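Saturday, kettle on, half an hour before I have to be somewhere. So this'll be quick.

Somebody in the comments asked again whether I'd buy a robot for the house yet. Short answer, no. Longer answer, depends which chore, and I've changed my mind on a couple of them since November so here goes.

Floors. Done, more or less. Our vacuum (a Skadia, second-hand, ugly) does downstairs most nights and I've stopped thinking about it. Still eats socks. Still can't do the step into the kitchen. But if you'd told me ten years ago I'd own a thing that hoovers while I'm asleep I'd have been thrilled, and now I just moan about emptying it.

Washing up. The dishwasher IS the robot, I keep saying this. Loading it is the chore. Nothing I've seen loads one the way you'd want, with a greasy roasting tin and four odd mugs and a spoon that's gone under the rack. The demos use clean plates. Same plates, same spot.

Laundry. Washing and drying, machines, sorted, decades ago. Folding, no. I watched a folding clip last week, one T-shirt, and I'd drunk most of a cup of tea by the end of it. It was a nice fold though. Better than mine. 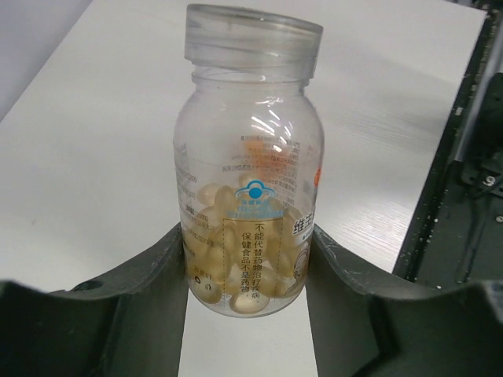 Tidying is the one I really want. Picking things up off a surface and putting them where they live. Sounds like the easy bit, and it's the bit that's been hard for ever, mostly because houses are full of awkward objects. Take a pill bottle. Clear plastic, so half of what a camera gets is whatever's behind it, or the capsules inside, or the back of the printing showing through in reverse, plus white glare on the right of the shoulders. The two fingers have it low down, either side, and it's very nearly upright. Five years ago I'd have bet against see-through anything. Now I wouldn't. What I'd still bet against is the next part, knowing that it lives in the cupboard over the bread bin and not next to the fruit bowl, and opening said cupboard, which sticks.

And then there's caps. I mean twisting them off. One hand holds, one hand turns, and if it's a push-and-turn one then even I need a second go. My mum has a bad wrist and pill bottles are the thing she'd pay for help with, way before floors. If one of these firms wants a first customer, she's in Silthorpe and she makes good scones.

Which brings me to work. I do three days a week packing at a place on the Hutow estate, vitamins and bath stuff mainly, and people assume we're all about to be replaced. We've got 2 arms on the line. They're good! They take a full case off the belt and put it on a pallet and never complain about their backs. What they don't do is the mixed orders, where you've got a tub, a soft pouch, a glass thing and a leaflet all going in one box. That's still us. On our busiest day last month we sent out 3,707 parcels and I'd guess the arms never touched what was inside a single one.

They stop as well. Label half off, case a bit squashed, light goes amber, someone wanders over and nudges it. We had 209 stops in one week, it was up on the board. Most of them a few seconds. Adds up though, and it means you can't wander very far.

There was a trial of a picking one, a Bermúdez I think it was called, on loose bottles. Lasted a fortnight. Fine with the square ones. Round ones it was slow but it got there, and it was defnitely better at the end than the start. Pouches, hopeless. Just sort of mouthed at them. I liked it, I was a bit sad when it went.

So my scores, for what they're worth. Floors yes. Stacking identical boxes yes. Picking up one hard thing off a clear table, I'd say yes now, slowly. A whole messy kitchen, no. Folding, ask me in 2 years. Changing a duvet cover, not in my lifetime, and I can barely do it either.

The bit I'd like someone to show me is a full boring hour. No cuts, real kitchen, breakfast stuff everywhere, kids' drawings stuck to the table with jam. I'd watch the whole thing. If you know of one put it in the comments, I've looked and found nothing over a few minutes that wasnt sped up.

Right, kettle's long boiled, I'm late. Will do the lawnmower post next time.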